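Stivstead Matt Wall and Bench Coating, Low Sheen White
Product code SV-184

Water-based acrylic coating for interior plasterboard, fibre cement and primed MDF. Dries to a flat, low-glare finish. Suited to workrooms, studios and laundries where wall and bench are to be finished in close-matched pale colours.
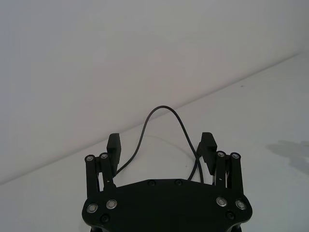 Coverage and drying
Pack size: 4 L or 10 L
Coats: two over Litum sealer, three over bare MDF
Recoat: 4 hours at normal room temperature
Colour: tint base accepts all greys in the Keludcombe range up to code 881

Do not thin the first coat. The second may be thinned with clean water for spray application. Cold or humid conditions extend recoat time.

Surface preparation
Fill dents and screw holes with a fine interior filler, sand flush and remove dust with a damp cloth. Gloss enamel must be dulled before sealing. Bench edges take more wear than the face and should be given one extra coat.
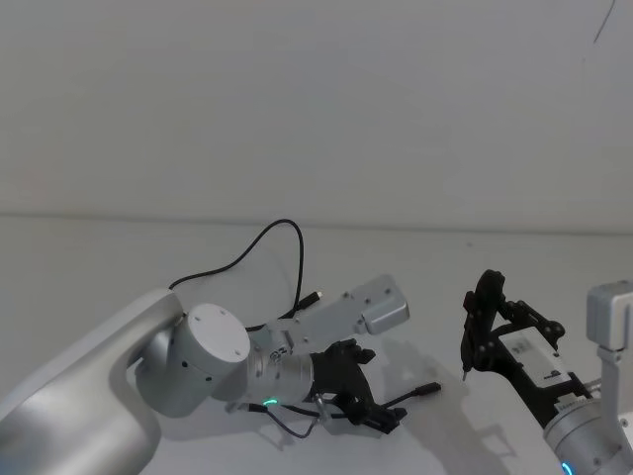
Horizontal surfaces should be left to cure for ten days before heavy items are placed on them. Light marks can be removed with a soft sponge and neutral detergent. Solvent cleaners will burnish the finish and leave a visible patch. Touch-ups should be made from the same batch, feathered out with a nearly dry mini roller.

Related products
Litum Interior Sealer, 4 L
Sproģis Fine Filler, tub
Sproģis Mini Roller Kit

Trade enquiries and tint cards: Dalia Vaher, Stivstead Coatings. Colour cards are posted free within Australia.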